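**Re: [robotclub] scissors into pot - what are we doing about the worktop?**

On 9/10/19 the Zuren lot wrote:

> Hi all, we've had 30 goes at the scissors task on our side and the arm only got them into the pot twice. Mostly it closes on thin air just next to the handles. Is your table set up the same as ours? We're on plain white board with a desk lamp. Also, are you starting with the scissors open or shut? The rules sheet doesn't say and we'd like to agree it before the meet with Kaimal.
>
> And did anybody keep the old calibration file? Ours has vanished.

Hello Zuren people, and everybody else on the list!

Sorry for the slow answer, we had the school hall taken off us for a fortnight and everything went back in boxes. I do have the calibration file, it's in the shared folder under Jatau, and please take a copy before you change anything in it (we learned that one the hard way last year).

Your thin air problem sounds very like the one we had with Zevis, our arm, in the spring. Ours turned out to be the height setting. We'd measured from the table to the wrist and typed it in as table to fingertip, so every single grab was out. Worth ten minutes with a ruler before you touch the code.
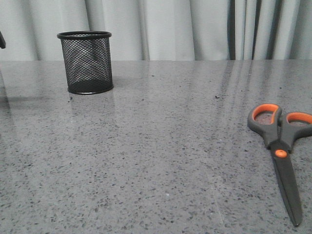
On the start position, we'd like to go for shut, and I'd ask that we put it in the rules. Open blades slide about when the fingers nudge them and you end up testing luck. We've been laying ours flat with the points towards the front and the pot standing further back on the other side, so there's a good stretch of clear worktop to cross. The orange inside the handles is a big help too - the colour finder picks it up far more easily than the dark blades, so if your pair is all black, I'd swap it before you do another 30.

The worktop is where we differ from you. Ours is grey and speckled and it's shiny, so we get reflections of the curtain and even a faint one of the pot, and our younger members want to cover it with brown paper. I'm in two minds. The first version of our finder saw 43 "objects" on a bare worktop, all of them specks, and we got it down to 2 just by making it ignore anything tiny. I'd rather leave the shine in and make the code cope, but if Kaimal are bringing a matt board to the meet then we ought to practise on one as well. Does anyone know?

One more thing, I've got the lamp set to 700 lumens and no ceiling lights. What's yours? If we could all write that down next to our scores it'd make comparing them much less of a guessing game.

Shout if you can't open the folder, the permissions on it are a bit odd.

Cheers,
the Jatau end of things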